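Arm reaching into an open fridge, what rules do we follow?
Posted in Robots and Automation, 24 Nov 2022

Jana Kettler
Quick one, sorry, typing between runs. We have an arm doing fruit pick and place, fridge shelf to a basket on a table. Our safety person wants a written procedure before anyone else gets to run it. I've got half a page. What do people normaly put in? Speed limits, who stands where, stop button, food stuff?? Fridge is open the whole time, if that matters. 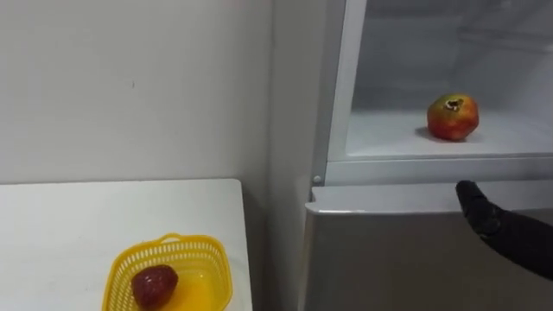
Jana Kettler

Should add, I already have the risk assessment from the arm supplier (Husar, 122 pages, mostly about welding). Not much use for a kitchen type setup. Need something short people will read.

2 replies

Dela Lamptey
Start with the task and not the arm. Write down every place a hand could get caught. For you that's the fridge lip, the gap by the table, and between fingers and shelf. Then one line each on what you do about it.

Ours at Perbridge is two pages. Slow speed whenever someone is inside the floor tape, we use 70 mm per second. One named operator per run. Stop gets tested before the first run of the day and gets initialed. Power off before you reach in to move fruit, no exceptions, even if the arm looks parked.

Also write down where the start position is. We had 187 runs logged before anyone noticed two shifts were using differnt ones.

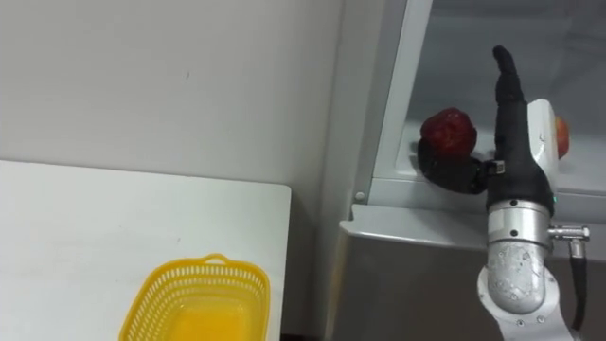

Who is allowed to press the stop?
Anyone in the room, any time, without asking first. Only the named operator resets it, and only after walking around the cell.

Put that at the top of page one. Big letters. New people are scared to press it.

Grutona
agree w/ above. for the food side just mark the fruit not for eating and bin it at the end of the day. wipe the fingers and the shelf. don't let lunch go in the same fridge, we did that at Zadevton, bad idea

no clue on the legal part, depends where you are

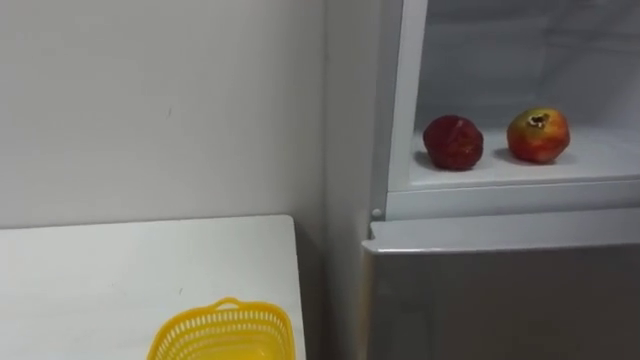 How often should the written procedure be reviewed?
Whenever the gripper, the layout or the software changes, plus once a year even if nothing has changed.

put the date on every printout too. old copies hang around forever

Jana Kettler
Thanks both, stealing the initials sheet. Will add the reset rule and send it up tonight. Still need to find out if the tape has to be a certain color.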